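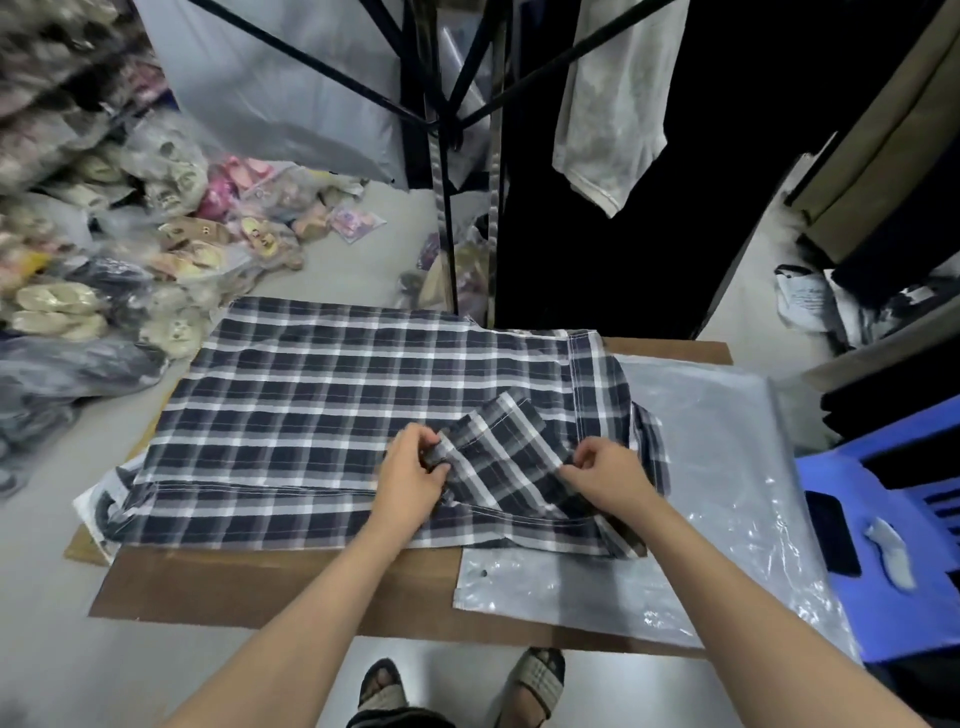 Lelberg hoard

The Lelberg hoard is a deposit of 2,488 silver coins and 13 pieces of cut silver, found on a wooded slope above the village of Lelberg. Nearly all of the coins are pennies of small module, struck on thin flans. The hoard is held by the Nokau Museum, where a selection is on permanent display in the lower gallery.

Discovery

The hoard came to light in June during the clearing of a drainage ditch at the foot of the slope. A first group of coins lay in the spoil from the ditch. The rest was recovered in a small excavation by the museum's field unit, which opened a trench measuring 3 by 3 meters. The lower part of a gray earthenware jar was still in place, with the coins inside it fused into a single mass by corrosion. Sherds from the neck and rim were collected from the upper soil. No building remains or burials were recorded in the trench.

The mass was lifted in one block together with the surrounding clay and taken apart in the laboratory. Its layers were numbered from the top down, and each coin keeps its layer number in the catalog. Coins from the ditch spoil have no layer number and are listed under the letter S.

Contents

The coins fall into two unequal groups. The larger consists of regional issues with a cross on one side and a crude building on the other, traditionally called Rathjen pennies after the farm where the type was first recorded. The dies were cut by several hands, and the lettering is often blundered or reduced to wedges and strokes. The smaller group, 232 coins, is made up of imports from mints farther west. These are heavier, better struck, and more worn.

Many of the imports carry peck marks, small nicks made with the point of a knife to test the metal. Such marks are rare on the Rathjen pennies. The cut silver includes fragments of rod, two pieces of a twisted arm ring, and a flat ingot with hammered edges.

Dating

The date of burial rests on the latest imports, which are the only coins in the hoard that can be tied to a known ruler. They place the deposit in the second half of the eleventh century. The Rathjen pennies have no fixed dates of their own, and their order is inferred from falling weight and from die links. A later burial has been proposed on the basis of the jar, whose rim form continued in use for several generations, but the coins give no support for it.

Comparison with the Cenon find

The closest parallel is the Cenon find, a smaller hoard that shares three obverse dies with Lelberg. The Cenon coins were dispersed before a full list was made, and the comparison depends on plaster casts. Where the casts can be matched, the Lelberg coins show the dies in an earlier state — fewer cracks, sharper letters — which suggests that Cenon closed somewhat later.

Conservation and display

The coins were cleaned by hand under magnification, with chemical treatment limited to pieces whose surfaces were fully covered by copper corrosion. One section of the fused mass was left intact and is shown beside the base of the jar. The study collection is open to researchers by appointment on Thursday.

See also

Cenon find
Rathjen penny
Peck mark
Hacksilver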